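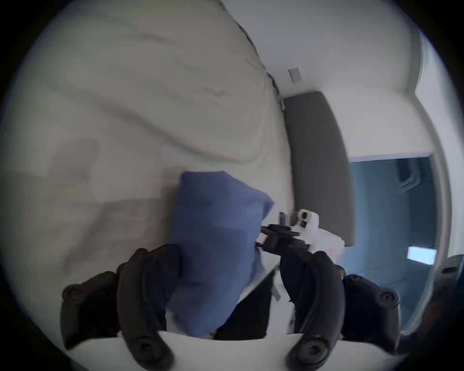 A folded blue cloth, with a rumpled white bedsheet behind it.

Kneath for Kids > Everyday Puzzles > Folding and Creases

Does folding really make things smaller?

People say it all the time. "Fold that up, it will take less room." Parents say it, and so do the people who sell storage boxes. Should you believe them? Let's check before we do.

Start with the cloth. Take a small towel and lay it flat. Now fold it in half. It looks half as big, because it covers half as much of the table. But did any cloth disappear? No. Every thread is still there. You now have 2 layers stacked up, so the pile is twice as thick. Fold it again and you have four layers. The towel traded being wide for being thick.

So the storage box people are only partly right. A folded towel fits on a narrow shelf, and a flat one won't. The towel itself is just as much towel as before.

Where does the extra room come from, then?

Air. Crumple the towel into a ball and look at it from the side. It is full of little caves and tunnels, and every one of them has air inside. Folding brings the layers close together and pushes a lot of that air out. That is why a drawer of folded towels holds more than a drawer of crumpled ones.

Maybe you don't trust me on this. Good! Try it yourself.

You need:
10 small towels or washcloths
a drawer or a box
a clock

Crumple the towels and drop them in the box. Don't press down. Is there room left at the top? Take them all out, fold each one and stack them in the box. Look again. Time yourself both ways, too, and write it down. Folding takes longer, and anybody who tells you it doesn't has probably never folded ten washcloths.

There is a way to cheat. If you push down hard on the crumpled towels, a lot of the air goes out of them as well, and they may fit almost as nicely as the folded ones. My neighbor Hendrik Kuipers packs for every trip this way, and his suitcase does close. His shirts look terrible.

Why do creases happen?

Look closely at a cotton sheet after somebody has slept on it. You'll see ridges and soft dents, with gray shadows beside them. Cotton is made of tiny fibers, much thinner than your hair. When you bend the cloth, the fibers on the outside of the bend get stretched and the ones on the inside get squeezed. Leave them that way for a while and they start to settle into their new shape. Warmth and a little dampness help them do it. A sleeping person gives off both, and rolls around on top as well.

An iron uses the same trick the other way. Heat and steam let the fibers move, and the flat metal makes them settle down straight.

Some creases are deep and sharp, and others hardly show. A thick, fluffy towel bends in a wide curve, so its folds look soft. Thin cloth can bend much more tightly, so its folds can be sharp as paper.

Can a cloth stand up on its own?

A single layer of cloth is floppy. Hold a washcloth by its bottom edge and the top falls over. Fold it a few times and hold it by the bottom again. Now it stands much better, though a corner may still stick out or droop. Layers that are pressed together help each other resist bending. I've heard people say that folding makes the cloth "stronger." I don't think that's a fair word for it. Each layer is as weak as it was before. There are just more of them.

One more thing to doubt

You may have heard that no piece of paper can be folded in half more than seven times. Does that go for cloth? Pick your thinnest cloth and your thickest one and find out. Count the folds for each. Then leave both under a heavy book for 30 minutes, open them up and see which one kept its creases. Don't write down what you think should happen. Write down what did.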